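The open day at Skovlow started late because the front door was locked and the person with the key was already inside, setting out chairs. By the time the visitors had signed in and found the coffee, the engineers at the back of the room were on their second check of the arm.

Skovlow is a small robotics shop that rents the upper floor of a former shoe warehouse. It makes most of its money writing control software for packing lines. The open day was for the other part of its work, a project called Lucero, which deals with soft things. Cloth, rope, bags and padded mailers are still mostly handled by people, and customers keep asking when that will change.

"A box has corners, and the software knows what to do with a corner," said Graciela Mansilla, who runs the project. "A towel has a different shape every time you let go of it."

The test she chose for visitors was a plain one. A container lined with brown paper holds two microfiber towels and a braided rope toy. The arm has to reach in, take hold of one item and lift it out without bringing the others or the lining along with it.
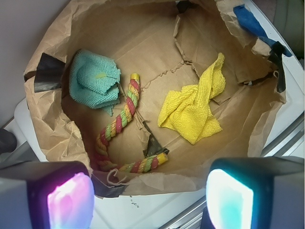

Page 32

The paper is harder on the system than it looks. It creases, it tears, and a loose flap can sit at the same height as a fold of cloth. Mansilla's team tried bare containers first, back in March, and got good numbers that fell apart when they moved to a customer's site, where everything arrived in paper. They have worked with lined containers ever since and hold the paper down at the rim with tape.

Color helps, up to a point. One towel is yellow and the other teal, so telling them apart is easy. The rope is more trouble, with red, green and yellow cord twisted together. An early version of the software saw the yellow strands and decided it had found another towel. The current version pays more attention to surface than to color — loops of terry on one hand, a twisted cord on the other.

A small camera rides at the wrist and looks down past the two fingers. The pads on the inside of the fingers are lit, one pinkish and one closer to cyan, and the light is part of how the gripper senses contact. When cloth presses into a pad, the pattern of light changes, and the controller can tell that it has something before the arm starts to rise. Skovlow buys the pads from a supplier, Iteck, and wrote its own code to read them.

Visitors were asked to stay behind a line on the floor during each run. The first run went well. The arm came down over the container, paused, closed on the teal towel and lifted it clear. The next attempt was for the rope, and it failed: the fingers closed on one end, the rope turned and slid out. An engineer typed something, the arm backed off, and it tried again from a different angle. That time it held.

The failures drew more questions than the clean picks. One man wanted to know why the arm didn't just squeeze harder. Mansilla told him that the grip force was already near the limit set for the pads, and that a better approach angle usually did more good than extra force. A student asked how long a pick took. Too long for a packing line, Mansilla said, and she would not give a date for when it would be fast enough. 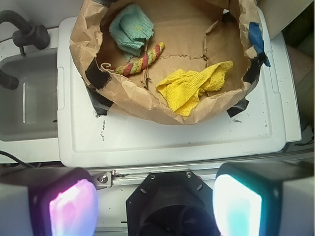

Plivunent, which runs a returns center across the river and has been talking with Skovlow for two years, takes a more cautious view, saying that speed matters less to its people than knowing when a pick has gone wrong, and that a machine that stops and asks for help would already be useful on the night shift.

Mansilla agreed with most of that. The arm can now stop itself if the pads show nothing between the fingers after they close. It is less good at noticing that it has picked up paper together with cloth, and that is the problem the team will work on next.

After the last run, visitors were allowed to step over the line and handle a spare gripper finger. It was heavier than most of them expected. The coffee had run out by then, and the engineers were putting the items back for a test of their own.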